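本站使用 Cookie 以改善浏览体验。继续浏览即表示您同意我们的 Cookie 政策。 [接受] [仅必要]

邻里互助问答 > 家居与布艺 > 布料保养

浅灰色棉麻桌布洗过以后缩水、起皱、颜色不匀,还有救吗

提问者:Leonora Padilla
2024-08-07

家里换了一张长桌,原来的桌布不够大,我就在 Prasano 网店买了一块浅灰色的棉麻桌布,标签上写棉和亚麻混纺,没有写比例。刚铺上的时候四边垂下来的长度正合适。用了两周,吃饭滴了一点酱油和菜油,我就直接丢进洗衣机,和毛巾一起用四十度洗,洗完又进烘干机,选的是“棉织物强力”。

拿出来以后有三个问题。

第一,长的那个方向短了 6 厘米,宽的方向变化不大,现在两头垂下来的部分明显短了一截。
第二,全是细碎的死褶,用家里的普通熨斗干烫,来回烫了几遍也压不平,中间还有一条对折线特别明显。
第三,酱油的位置洗掉了,但是油点那里颜色比别处深,对着窗户看是一圈一圈的。另外有一小块地方反而发白,我怀疑是洗衣粉没化开直接沾上去的。

我想问的是:缩掉的部分能不能拉回来?褶子怎么烫?油圈还能不能去?以后到底该怎么洗?如果救不回来,我打算剪成餐垫,但是我没有缝纫机,只有手缝的针线。

补充一下:客服说“天然纤维缩水属于正常现象”,不给退,所以不用劝我去找客服了。

---

回答一(已被提问者采纳)
回答者:Mylene Ambrosio

我在窗帘店做过几年,棉麻料子经手比较多。按你的顺序说。

一、先处理油圈,再处理缩水

顺序不要反。油渍碰到高温会越来越难去,你已经烘过一次了,所以在油圈去掉之前不要再烘、不要再熨。

把桌布摊平,油圈背面垫一块旧的白毛巾,正面滴无色的洗洁精,用手指轻轻揉进去,放二十分钟。不要用硬毛刷,棉麻表面刷毛了以后会反光不一样,看起来还是一块印子。然后用温水从背面往正面冲。湿的时候看不出来有没有洗掉,要晾干了对着光再看。没干净就重复一遍,一般要做 2 遍。

还是不行的话,用含氧漂粉(就是彩漂,不是84那种含氯的)按包装上的量化在温水里,整块泡。一定要整块泡,只泡一个角的话,那个角会比别处浅。泡之前找边角内侧试一下掉不掉色。

二、缩水能拉回来一部分

你这块布是第一次下水加上强烘,缩得比较集中。棉麻可以在湿的时候拉长一些,但是别指望全回来。缩 6 厘米,拉回来一半多就算不错了。

做法是这样的:

1. 大盆里放凉水或者微温的水,加一点柔顺剂(没有的话用护发素也可以,先在小碗里化开再倒进去),把桌布完全浸透,泡半小时。
2. 捞出来不要拧,卷在大浴巾里压水,压到不滴水为止。
3. 找一张够大的桌子,把湿桌布平铺上去,先把四个角对正,再顺着长的方向一段一段往外拉。每次拉一个手掌宽的距离,两只手一起用力,不要只揪一个角,会拉成斜的。下图台面上盖的是浅灰色的布。
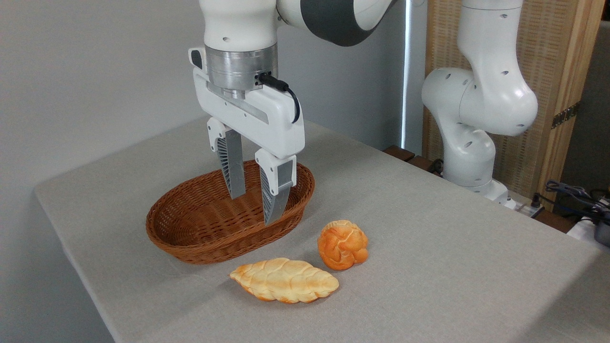

4. 拉到位以后用夹子把布边固定在桌沿上,让它自己阴干。不要用铁夹子,会留锈印,木头的或者塑料的都行。桌面如果是原木没有上漆的,下面先垫一层塑料布。
5. 干到八成的时候再检查一遍,哪里缩回去了就再拉一下。

拉的时候听到线“啪”的一声就要停,那是缝边的线断了。很多桌布是缝边先缩,布面没怎么缩,结果边上一圈像荷叶一样皱。如果你的也是这样,把缝边拆了重新缝一遍比硬拉效果好。

三、死褶的烫法

干烫是烫不平的,麻的成分越多越是这样。趁着八成干的时候烫,熨斗调到“棉麻”那一档,开蒸汽。已经全干了就用喷壶均匀喷湿,卷起来放进塑料袋里闷一个小时,让水分走匀,再拿出来烫。

从反面烫。正面要烫的话上面隔一块薄棉布,不然浅灰色容易烫出亮光。中间的对折线单独处理:白醋和水一比二兑开,喷在折线上,盖上薄布,熨斗压住十秒,提起来换下一段,不要来回推。醋味晾一天就没了。

烫完不要马上叠,平铺或者搭在晾衣杆上等它凉透。以后收的时候用卷的,找个硬纸筒卷起来,就没有对折线了。

四、发白的那一块

如果是洗衣粉残留,清水多漂两次就会消失,用手摸的话那里会有点发硬。如果漂完还是白的,摸着又和别处一样,那就是颜色掉了,补不回来。可以考虑整块染一遍,或者铺的时候把那一块转到不显眼的一头。

五、以后怎么洗

单独洗,不要跟毛巾一起,毛巾会掉毛,也会把它磨起球。三十度以下,洗衣液,装网袋,低转速脱水,不要烘。洗衣粉也能用,先化开。

---

回答二
回答者:灰豆腐

上面说得很全了。我补充一个,买的时候就要买大一点的。我在 Jullton 买过两块,都缩,一块缩得多一块缩得少,没什么规律。现在我买回来第一件事是剪下标签量尺寸,泡水晾干以后再量一次,缩完了才决定铺哪张桌子。

剪餐垫的话手缝完全可以,用回针,边折两次,每次折一厘米。我做过 6 片,花了三个晚上。不想缝边就抽丝,把最外面的线一根根抽掉,留一点流苏,再在流苏根部缝一道,不然越洗越散。

---

回答三
回答者:路过的17号

直接换防水的吧,擦一下就行,布的太麻烦了。

---

提问者追加(采纳后)
Leonora Padilla

按第一个回答做了。油圈用洗洁精做了两遍,第一遍干了以后还能看到,第二遍基本没有了,要很仔细看才有一点。长度拉回来大概一半多,两头垂下来能接受。我的缝边确实有一处断线,已经手缝补上了。死褶喷湿闷过以后很好烫,和干烫完全两回事。发白的地方漂了还在,看来是掉色,我转到靠墙那头了。

---

读者评论(4)

小满:请问用护发素泡会不会滑?我家有小孩,怕他拽桌布。
 Mylene Ambrosio 回复 小满:泡完过一遍清水就不滑了。桌布下面可以垫一层防滑网,按米裁的那种。

周三晒被子:醋那个我试了,真丝的不要试,我的起了水印。

Lacson老顾客:纯亚麻的也是这样拉吗?我那块缩得比楼主厉害。
 灰豆腐 回复 Lacson老顾客:一样的,纯麻湿了更好拉,但是回缩也快,夹子要多用几个。

阿木:三楼说的防水桌布夏天会粘胳膊,我换回来了。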